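Clellow Linen Reuse Project
Progress report to the Gekdale Fund, second period

Summary
The project collects used table linen from hotels and function rooms, sorts it, repairs what can be repaired and passes it on to community kitchens and halls. In this period we took in 205 cloths. Of these, 136 have been sorted, washed and pressed, and 107 have gone out. The rest of the sorted cloths are on the shelves in the back room. Intake was higher than planned because the Szczepańska banquet rooms changed their colors in July and sent us the old set in one delivery.

Sorting and folding
We moved the folding work from the floor racks to tables. Large cloths are now spread flat, checked for stains and holes, then folded in half twice and rolled. Rolling has cut down on hard creases, though cloths that arrived folded still show their old lines after one pressing. We have stopped pressing these a second time unless the receiving kitchen asks for it.

Colored cloths are kept apart from white ones from intake onward. The greens are the hardest to match, as they came from several suppliers and the shades differ between batches. We now tag each batch at the door and do not split it.

Repairs
Hem repairs are behind schedule. The Kultis machine was out of use for 6 working days while we waited for a part, and hand sewing did not make up the difference. Cloths with damage near the center are being cut down into napkins and runners. This was not in the original plan but has used up pieces we would otherwise have sent for rags.

Spending
Spending is within budget on laundry and transport. We are slightly over on thread and tags. We ask to move the unspent shelving money to cover this, as the existing shelves are holding up.

Next period
We plan to clear the hem backlog first, then sort the remaining intake. The Thursday pickup will continue, with an earlier start so that the van is back before the laundry closes. We would also like to try a lighter tag, as the current ones come off in the wash. A short list of receiving kitchens, with the sizes each has asked for, will follow with the next claim form.
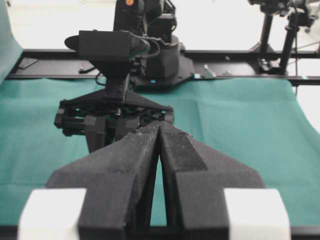
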